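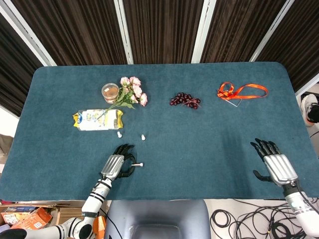 Wurmont Felt Table Topper: Review After One School Year

Posted 2024-09-25 by Jad Bataineh
Rating: 3 out of 5

I sort donated craft and prop supplies for a community theater, and most of that work happens sitting at a table with a pile of unrelated stuff in front of me. Fake fruit, fake flowers, hardware, lanyards from old events. For years I did it on a bare folding table and spent a lot of time picking bolts up off the floor. In January I bought the Wurmont felt topper in dark teal, and I have used it most weeks since.

What it is

The topper is a fitted felt cover with a thin foam layer underneath. It goes over a table with rounded corners and pulls tight with a cord on the underside. Wurmont sells it in three sizes. I have the middle one. It also comes in gray and a tan color that I would avoid if you handle anything dark or greasy.

Fitting it

The instructions are one folded sheet with small drawings. The first time took me 40 minutes, and most of that was spent on the far corners. The cord has to be threaded through all of the loops before you tighten any of it. The sheet shows this as the last step, and it should be the first. When I took the cover off in the summer and put it back on, it went much faster.

If your table has square corners, the felt bunches. I tried it on one at home and took it right off again.

Small hardware

Hardware is the main reason to buy it. Bolts stay where you put them. I stand the small white ones on end while I match them up, and they don't skate away when I lean on the table. Silver bolts show up well against the teal. Black screws do not, and I still put those in a dish.

The foam is soft enough that a bolt dropped from a few inches lands quietly. It is also soft enough that tall, narrow things wobble. Anything taller than my thumb gets laid down.

Flowers and fruit

Artificial stems behave well on felt. I can lay out a bunch of pink roses, go through the leaves, and the bunch doesn't roll. The same goes for the grapes, which used to roll off the old table every time somebody bumped it. The one problem is cut wire ends. They catch in the surface and pull up a little tuft when you drag them, so lift the stems and don't slide them. I have four or five tufts now, all on the side where I do flowers. A fabric shaver took care of the first two.

Dark red grapes and dark teal felt are not a great match if you are trying to judge color. I do my color matching on a sheet of white paper.

Food

I eat at this table and I shouldn't. Closed containers are fine. Open packages shed crumbs, and the crumbs work down into the felt where a hand brush won't reach. A vacuum with a narrow nozzle gets most of them. I spilled coffee in the spring and blotted it right away, and there is still a slightly stiff patch. Wurmont says spot clean only, and the cover can't go in the washer with the foam attached. A zip-off top layer would have earned another point from me.

Lanyards and cords

These are easier to untangle on felt than on a hard table. The loops hold their shape while you work on the knot. Metal clips don't scratch anything. Clear card sleeves do pick up lint, and you will want to wipe them before you hand them out.

Compared with the Stodus mat

Before this I borrowed a Stodus roll-out mat for a month. The Stodus is thinner, costs less and can be put away in a closet. It also curls at the ends and slides around on the table. If you have to clear your table every night, get the Stodus. If the table stays up, the Wurmont is better.

I also looked at the Potgieter cover, but it was out of stock both times I checked, so I can't say anything about it.

Wear

The color hasn't faded noticeably, but our room has curtains and doesn't get much sun. The front edge, where my forearms rest, has gone smooth and a bit shiny. The cord still holds. One loop tore loose at the back corner and I sewed it back on with upholstery thread.

Good: keeps small parts in place, quiet, comfortable to lean on, silver hardware is easy to see.

Bad: crumbs, wire ends, no washable layer, poor instructions.

I would buy it again for hardware and props. I wouldn't buy it for a table where people eat, or where kids use glue.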